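Can a Machine Sort Your Odds and Ends Yet? How to Set Up a Fair Test at Home or in the Workshop 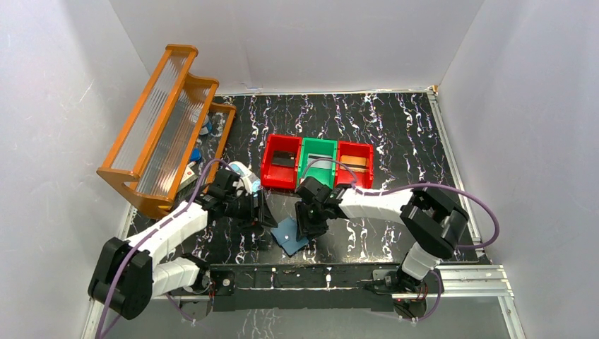 Issue 53, page 137

People write in every month wanting to know whether they can hand the fiddly sorting over to a pair of robot arms, and my reply is always the same: set up a small job, watch it for an afternoon and see for yourself! (Bring a flask. You'll be sitting a while.)

Start with the bins. Three open ones in a row will do nicely, and I'd put them near the middle where both arms can get at them. Ours at Tautahi are red, green and red, and yes, having two the same colour makes the job harder, as the machine has to go by position as well. Put one flat item in the bottom of each as a sort of sample.

Next comes the mat. We lay a square blue one down between the two grippers, turned so it sits like a diamond, and that's our handover spot. If one arm can't reach a bin, it leaves the piece on the mat and the other arm picks it up from there. Bok-nam Kang tapes hers down at the corners, and I do wish I'd thought of that in June.

Your small things want to start on a rack, with the slope facing the arms. Keep it well to one side, so an elbow doesn't catch it on the way past.

Now run it, slowly at first, and keep a tally. Over our whole trial we made 1,562 attempts, and 184 of them ended with something dropped or in the wrong bin. Thin flat pieces were the worst by a long way, and Declan Mahuika will tell you he can clear the same rack by hand before the kettle boils.

So would I let a machine do the kitchen drawer? Not mine, not yet, though for the same few parts on a workshop bench, day in and day out, I'd happily give it a go. Do check your cables before each run, and leave them enough slack for the arm's full stretch.

Next issue, Xiaoyan Long has a go at folding tea towels.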